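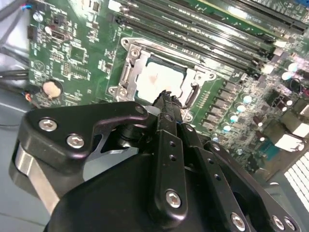
Heather Ngata wrote on July 18, 2018:

> The Kiritz draft asks for a hard stop on grip force at any open socket, and a fresh risk sheet each time the fingers are changed. I'd adopt it as it stands. We've had it on trial at Quinlan since March, 796 boards so far, and I can't see what there is to argue over.

Heather, I can see a few things.

796 boards is a decent run, but how many were stripped with the retention frame up and the processor still sitting there with old paste on it? That's the job at Iltville. A force limit tells you how hard the fingers close. It says nothing about a fingertip dragging sideways over the contacts once the chip is out, and the draft has no word on sideways travel at all.

Then the risk sheet. We change fingers around 50 times a month. If each change means a new sheet, people will copy the last one and sign it – I've seen it done at Gustness, with the same spelling mistake all the way through the folder.

I'd back clause 4 if it gave a clearance over the socket and said who measures it. I'd also want the wording on loose cables put back in; it was in the March version and has gone without a note.

Could you send the trial log before we vote? The raw one, please, with the stoppages left in.

Zofia Zalewska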